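# Gripper swap, part two: narrow fingers in the sim kitchen

Continuing from the June notes. The question was whether to keep the wide-pad Lorker gripper for the countertop tasks or move to the narrow two-finger Omley. I ran both in simulation before committing to the mounting plate, which has a long lead time and costs more than I want to spend twice.

## Setup

The arm model and controller are the same for both. The pedestal stays put and so does the counter. The only changes between runs are the gripper geometry, the tool center point and the mass properties of the last link. I left the controller gains alone on purpose. Retuning for each gripper would have given me two good results and no comparison.

Each gripper got 300 episodes, with 11 object types and randomized start poses. An episode passes if the object is lifted clear of the counter and held for 5 seconds. Anything that tips over during the approach is logged as a failure, even if the fingers recover it afterward.

The planner is Yupanqui, the branch with the top-down grasp sampler. It has an annoying default: the approach height is measured from the flange, so a longer finger goes straight into the object unless you override it. I lost an evening to this. If your first contact is always early by the same amount, check `approach_ref` before you touch anything else.

## Lorker, wide pads

Good on anything blocky. The bread loaf and the sardine-type tin were no trouble, and the pads forgive a lateral error that would ruin a narrow grasp. Trouble starts when objects sit close together. The pads need clearance on both sides, and the sampler throws out most candidates before it even gets to the collision check. On crowded layouts it often returned no plan at all.

It also does badly on flat items. A fork lying on the counter is out of reach for pads that thick.

## Omley, narrow fingers

Much better in clutter. The sampler keeps more candidates and planning time drops. Straight-down approaches to tall, thin objects are where it earns its place. The bottle is the test I care about most, with other items packed in next to it and the wrist high enough that the elbow stays out of trouble.

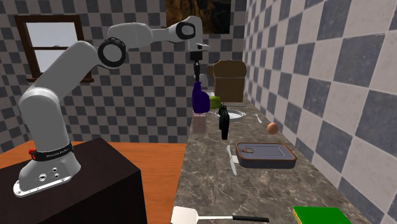 Contact area is the weak point. With a small patch on a curved surface, the friction model does a lot of the work, and I don't trust it. Raising the friction coefficient makes the slip failures disappear, which tells me nothing about rubber on plastic in my garage in Skarkville. I set it low and accepted the worse numbers.

The egg is still a problem. Position control with a fixed closing width either drops it or pushes into it, and a force limit on the fingers helps only if the contact solver runs at a smaller time step. I cut the step by a factor of 2 and the jitter went away, at the obvious cost in run time.

## Where that leaves it

I'm ordering the plate for the Omley. The Lorker stays in the drawer for boxes. Next I want to repeat the bottle runs with a wrist camera offset added, as the current runs read object poses directly from the simulator – fine for comparing fingers, useless for predicting anything on hardware.

Config files go up once I've removed the hardcoded paths.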